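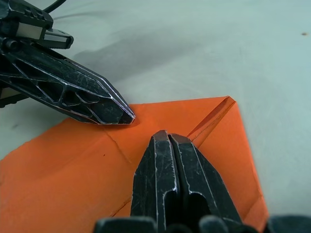

**Category: Two-arm cells > Safe practice and written rules**

## Who is allowed to reach in during a paper folding task, and what should the rule sheet say?

Asked by **Daryna Panasiuk** - 5 April 2024

Quick one, hopefully. We run a two-arm table, operated by hand from leader arms, and at the moment it's all paper folding. Sheet goes down, one arm holds, the other one folds over and presses the crease. Five operators, two tables, one rule sheet that was written before any of us got here.

The rule sheet is one page and says things like "operators must take care at all times" and "check equipment regularly". Useless. I've been told to rewrite it by the end of next week and I want it short enough that people read it.

What I'm stuck on:

- **Reaching in.** Paper slides, or the corner flips back, and the operator just sticks a hand in and fixes it while the arms are live. Everyone does it. I do it. The arms are small and slow so nobody's been hurt, but I don't think "small and slow" is a rule. Do you make people hit stop first? Every time? It'd kill our pace, we do 125 folds in a shift on a good day.
- **Finger wear.** The fingers are all scuffed up, scratches everywhere, mostly along the edges. They still grip. When do you swap them? Is there a standard or do people just eyeball it?
- **What counts as a bad run.** Some people restart if the crease is off by a hair. Others keep going with a sheet that already has an old fold line in it from the last try. We have no rule on reusing paper at all.
- **Two arms close together.** The fingers end up nearly tip to tip over the sheet sometimes. Minimum gap? Or do you leave it up to the operator?

I have looked through the vendor manual (Nimen) and it's all about bolting the thing down. Nothing on day to day use.

Would love to see a sheet somebody already uses. Even a bad one.

Edit: yes we have an e-stop, one per table, on the left. Yes it works. It's a stretch for the shorter operators which is another thing I guess.

---

### 3 answers

---

**Hjørdis Halvorsen** - accepted answer

Ran a bench like this for two years, cloth first then paper and card. In order:

**Reaching in**

Stop first. Every time, no exceptions for "just the corner". I know about the pace. We had the same fight. What fixed it was making the stop cheap, so not the e-stop but a foot pedal that freezes both arms where they are and holds. Foot down, arms hold, hand in, hand out, foot up. Costs you a couple seconds. If you only have the e-stop then people will skip it, because with ours you had to re-home both arms after.

One warning. A pedal hold is not a safety stop. It's for moving paper around. Anything past that - cable snagged, finger loose, changing a part - you power the arms down. Write both on the sheet and give them different names. We used HOLD and POWER OFF. Don't call one of them "pause", people have their own idea of what pause means.

And one person at the table at a time. Most of our close calls were a second person "helping" while the operator was still on the leaders.

Before you write any of it, do the risk assessment. A real one, for your table, your arms, your speeds. Look at ISO 12100 for how to go about it and ISO 10218 for the robot side. You won't get a magic number out of either, but your rule sheet should come out of the assessment. Ours was the other way round for a long time and it showed, half the rules didn't match any hazard we could name.

**Finger wear**

I don't know of any standard for it. Scuffs on their own, leave alone. Black plastic shows every scratch and looks way worse than it is. What we checked:

- cracks, especially if you have the open lattice type fingers with the triangle cutouts. Look at the thin struts, and where the finger joins the body
- burrs. Run a scrap of paper along the edge. If it catches, it will catch on your sheet too
- play. Arm powered off, wiggle the finger. Any click, tighten or swap
- tip shape, compare against a new one from the drawer

Start of every shift, takes under a minute. Swap on a crack or on play, no discussion. Burrs you can sand off, but log it.

Check the cables in the same go. Anything that loops out where it can hang up on the other arm.

**Paper**

New sheet every run. If there's already a crease in it the sheet wants to fold there and you learn nothing about the fold you're doing. Old sheets go in a practice pile, we used a different color for practice so they couldn't get mixed up. Cheap fix.

**Gap**

We did have a number but it was for our fingers and our arms, so no use to you. The rule that mattered more was which arm moves. *Only one arm moves when the tips are near each other, the other one holds.* Easy to teach and easy to see when someone breaks it.

And move your e-stop. If a shorter operator can't hit it without leaning, that's the first line of your assessment right there. Both sides of the table if you can.

Here's roughly what our sheet had on it, from memory:

1. Finger, cable and stop check before first run. Initial the log.
2. One operator at the table. Anyone else stays behind the tape.
3. HOLD before any hand goes over the table.
4. POWER OFF before touching an arm, finger or cable.
5. Tips close = one arm moves.
6. New sheet each run. Lay it square to the marks, press out any bulge before you start.
7. Bad run = mark it bad, say why in a few words, start over. No fixing it half way.
8. Break every 19 runs.

Number 8 got laughed at and then it was the only one anybody never broke.

> **Daryna Panasiuk:** this is great, thank you. Why 19 though?
>
> **Hjørdis Halvorsen:** The tray held 20 sheets and the bottom one always curled.
>
> **Daryna Panasiuk:** ok ha. And rule 7, if the flap goes down crooked but the operator lifts it and redoes it with the arms, is that "fixing it"? or only if they use their hands
>
> **Hjørdis Halvorsen:** Hands. With the arms it's fine, we kept those and tagged them "retry". Ask whoever uses your recordings tho, they may want them kept separate. Ours did at first and then changed their minds.

---

**Selim Tatlı**

Mostly agree with above but the new sheet thing, depends. If you want the arms to cope with messy paper later on then you want some creased sheets in there. We do 3 clean to 1 used, and it's written down at the start of the session which one you're on. Point is it's decided ahead, not by the operator grabbing whatever's on top.

Other stuff we have that isn't in the list:

- Sleeves and lanyards. No lanyards at the table. Sounds dumb, add it
- Long hair tied back
- Press force. People lean on the leader arm to get a sharp crease and the fingers dig into the table. That's where half our scratches came from I think. Rule is press, slide, lift. If the table marks, you pressed too hard
- Wipe the table between sets, specks and crumbs under the sheet leave a bump in the fold
- Lights. We had one lamp behind the left arm and the shadow went right over the spot where the operator needed to see the edge. Moved it, fewer misses. Not really safety but put it in the setup part
- Who's allowed to change the rules. Name one person. We had 6 versions taped up at one point

We use the Ginard pedals, they're fine, cable is short. Tape it down or somebody trips and then you've got a whole different incident.

> **Liên Cao:** +1 on naming one person. Also put a version number in the corner, and take the old ones DOWN. We found one behind a cabinet that said hands in was ok "if careful"
>
> **Selim Tatlı:** ours said something like that too lol

---

**Zübeyde Coşkun**

we just tell people dont put your hands in. works fine so far. if the arms are the little ones they cant realy hurt you

> **Hjørdis Halvorsen:** Please don't go with this one. A pointed finger at face height when you lean in to look at a crease will hurt you plenty, small arm or not. Glasses on the list too by the way, I forgot it. Safety glasses, everyone inside the tape.
>
> **Zübeyde Coşkun:** fair, didnt think about leaning in
>
> **Daryna Panasiuk:** adding glasses. Draft is at one page and a bit, trying to get it back to one. Pedals ordered. Will post the sheet when it's signed off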